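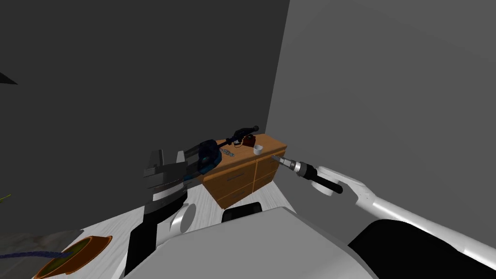
Home | News | Events | Members | Contact

Spring furniture swap moves to Panganiban Hall

The spring swap has a new home this year. The Skesirholm Street building is closed for roof work until November, so we have booked both floors of Panganiban Hall. Doors open at 9 and close at 2.

Members may bring up to two large pieces each. Please empty all drawers and tape them shut before loading. Mattresses, cribs and anything with broken glass will be turned away at the door.

Last year 1058 households took part. Maritza Nina is again handling sign-up and needs your list by Sunday, March 1, 2026. Late lists go on the standby sheet - last spring most of those got in.

Lilibeth Agbayani has the van schedule. Pickup is free inside town limits and $2 a mile beyond them. The loading dock is on the Flusport Road side, and the front steps are for foot traffic only.

Print this item | E-mail this item

Questions? Contact the swap desk. © 2026 Sestotik Neighbors. Back to top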